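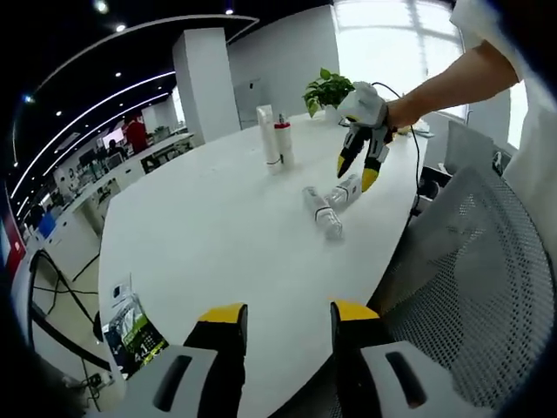
Witier publishes care and set-up schedule for its hand-held gripper station at Surnholm

SURNHOLM, July 22, 2018 – Witier has today published the full care and set-up schedule for the hand-held gripper station at its Surnholm office. The schedule sets out how the station is prepared at the start of a shift, how the grippers are looked after during use, and how worn parts are changed. It replaces the short working notes issued in January and applies to all staff and visiting operators with immediate effect.

The station is used to record people picking up, moving and putting down everyday items such as bottles, tubes and packets on an ordinary table. The recordings are passed to Mastska, the company's handling software project. A person holds the gripper in place of using bare fingers, so the condition of the tool has a direct effect on the quality of the record.

Witier reviewed 1704 recordings made with the earlier notes in force. The review found that the most common fault was uneven closing of the two fingers, followed by worn fingertips and cables that had been pulled tight during a long reach. All of these can be found by a simple check before work starts.

Fingers and tips

Under the new schedule, each gripper is opened and closed fully before the first recording of the shift. The fingers must meet squarely along the yellow tips, with no gap at the outer edge. Where a gap can be seen, the gripper is taken out of use and the finger is reseated in its housing. Operators are asked not to bend a finger back into line by hand.

Tips are wiped with a dry cloth after every 13 recordings. Solvents and alcohol wipes are no longer permitted, as they were found to harden the tip and make clear plastic bottles slip. A tip that shows a flat spot or a split is changed together with its partner on the same gripper. Single tips are not to be replaced, even where the other appears sound.

Housings and slots

The slot in each white housing must be kept free of dust and packaging scraps. A soft brush is supplied at the station for this purpose. Compressed air should not be used, because it drives dirt further in towards the slide. If the fingers feel stiff after brushing, the housing is opened at the bench by a member of the technical team and the slide is cleaned and lightly greased. The tool is then tested on an upright container and on a bottle lying on its side before it goes back into service.

Cables

Cables are to leave the gripper in a loose loop over the wrist and fall clear of the table edge. The loop should be long enough for the operator to reach the far end of the table without drawing it tight. Cables on the floor are laid away from chair wheels, and the run is checked whenever chairs are moved. A cable with a crushed or sticky outer cover is replaced and may not be taped.

Table and items

The schedule does not call for a cleared room or a special background. Chairs, plants and nearby desks may stay as they are. The table surface is wiped at the start of the shift and items are set out within comfortable reach, with some upright and others on their sides. Labels are left on.

Spare parts and repairs

Replacement tips, fingers and cables are supplied by Milošević, which has fitted out the repair bench at Surnholm. The bench will hold a stock of some 17 pairs of tips, along with three complete grippers ready for exchange. An operator who reports a fault will be given an exchange gripper, and the faulty one will be labelled with the fault and the time it was noticed.

Repairs are entered in the station log on completion. A gripper that comes back to the bench with the same fault three times is withdrawn – it will be stripped for parts and will not be issued again.

Witier will review the schedule in January. Printed copies are kept at the station and at the repair bench, and operators may send comments to the Surnholm technical team through the office's usual contact desk.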